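Learning to walk slowly

In my first year in Clavside I walked the river path like I was late for a train. My neighbours greeted me and I was already gone. Now I go slowly -- 15 minutes to the old bridge, sometimes more -- and I have learnt the names of four birds and one very fat cat.

My knee is also thankful. I still cannot say "thrush" properly. 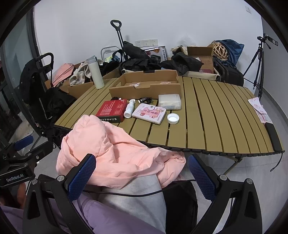 Clavside, May 29, 2022

In July I want to try the longer path to Gultisa, with a thermos and good socks.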